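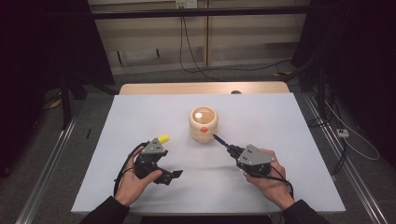
Comparing Hand-Held Grippers at the Bench

Workshop tips, sheet 3
Prepared by Roos Van Loon, Amelari

Users wishing to compare two hand-held grippers are advised to begin with ordinary desk items. Pens and a round wooden pot are suitable, as they require both a fine grip and some care near a rim.

1. Cover the bench with a plain white surface. Dark jaws show clearly against it.

2. Place the pot in the middle, within reach of both hands.

3. Hold a slender pen in the jaws and bring its tip towards the pot. Note whether it turns in the grip – a slight twist at this stage usually becomes a dropped pen later.

4. Repeat the movement 10 times with each hand before changing the finger tips. Allow 20 for thicker pens.

5. Lead each cable back over the hand and down beside the wrist. It should not pull when the wrist is bent.

6. Check the screws on the mounting plate at the end of every session.

Results are to be entered on form 202, with the left and right grippers recorded separately. Spare finger tips may be requested from Stijn Jansen before noon.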